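# susari

A plain-text dataset of office breakroom notices, collected in Greltenham and typed up by people who should have been working. 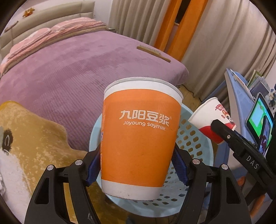

*Joyoung soymilk, paper cup, orange sleeve.*

## What's in it

1758 notices from 34 breakrooms. A notice is any piece of writing taped, pinned or magneted near a sink, fridge, microwave or kettle. Whiteboards count only if the message survived a full week, and most don't, because somebody draws a fish over them.

Every row in `notices.csv` has:

| field | meaning |
|---|---|
| `id` | number, no gaps except 212, which was a takeout menu |
| `text` | the notice, spelling untouched |
| `surface` | fridge, sink, wall, microwave, other |
| `signed` | yes, no, or "The Management" |
| `caps` | share of letters in capitals, 0 to 1 |
| `reply_to` | id of the notice it is arguing with |

`reply_to` is the field people ask about. The longest thread runs to 30 notices and concerns a spoon.

## How it was labeled

Corinne Ostrowski did the first pass and gave every notice a tone: polite, tired, legal or threatening. Barrett Sorensen did the second pass and disagreed with her on about 400 of them, nearly all at the border between tired and threatening. Both labels are kept, as `tone_co` and `tone_bs`. We tried merging them once and it was a long afternoon.

## Known problems

- Fridge notices are over-represented. So are fridges.
- "Please" is not a reliable sign of politeness. Do not build a classifier on it. Barrett did.
- The Marchetti building changed its kitchen rules halfway through collection, so its notices contradict each other even more than usual.
- Clip art is transcribed as `[clip art]`, which does no justice to the weeping dishwasher.
- Names and phone extensions are replaced with `[NAME]` and `[EXT]`. If you recognize your own yogurt, open an issue.

## Loading it

```
import pandas as pd
df = pd.read_csv("notices.csv", dtype={"reply_to": "Int64"})
```

Skip the `dtype` and your reply ids become decimals – ask us how we know.

## Versions

- **1.1** (March 2025): added the Sindari annex, fixed curly quotes, put back the notice about the quotes
- **1.0**: first release

Text is CC BY 4.0. Corrections go to Corinne, complaints to Barrett.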